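How Much Rain Does a Parking Lot Throw Away?
Term project report, Intro to Environmental Science

I picked this topic because I park in the overflow lot behind the Grirnmont library and every time it rains I step out of my car into a lake. The lot is at the top of a gentle hill, so where does all that water come from? And where does it go after it ruins my shoes? That was pretty much my whole research question at the start, and my instructor made me tighten it up.

The tighter version: how much faster does water leave pavement than it leaves grass, and could a strip of lawn along the low side catch a decent share of it?

I did the field part in March, which I don't recommend. My test was simple. I pushed a bottomless coffee can into the turf, poured in 400 milliliters of water, and timed how long it took to disappear. On the grass my fastest run was 34 seconds and my slowest was 295. That's a huge spread! The slow one was on the shortcut everybody takes to the bus stop, where the soil is packed down hard. I couldn't push a can into asphalt (I did try, a little), so I sealed the rim with plumber's putty and gave up waiting when I got cold.

Then there was the math. One inch of rain on a surface of 3,000 square feet comes out to 250 cubic feet of water, and nearly all of it runs off if the surface is paved. I had to redo this three times because I kept forgetting to turn inches into feet.

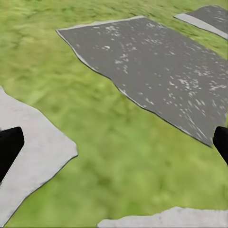

Yu wrote in the comments on my draft that I was treating all lawn as if it were a sponge, and that my own bus stop number showed it wasn't. Fair point, and it stung a bit. I went back and split my grass results into walked-on and not walked-on, and the report got a lot better for it.

With the split, the picture changes. A lawn strip that people cut across every day isn't going to do much in a hard storm. A strip that gets left alone, with looser soil and maybe a shallow dip to hold the water, has a real chance. I looked at rain gardens too, but those need digging and plants and somebody to weed them, so I kept them out of my main recommendation.

My biggest weak spot is that I only tested on dry days. Soil that's already soaked takes in water much more slowly, so my times are probably too kind to the grass. I'd also want a proper double-ring setup next time — water leaks sideways under a coffee can and there's no way to tell how much.

If I get to continue this in the fall, I'll start with the slope along the bus stop path, and I'm bringing boots.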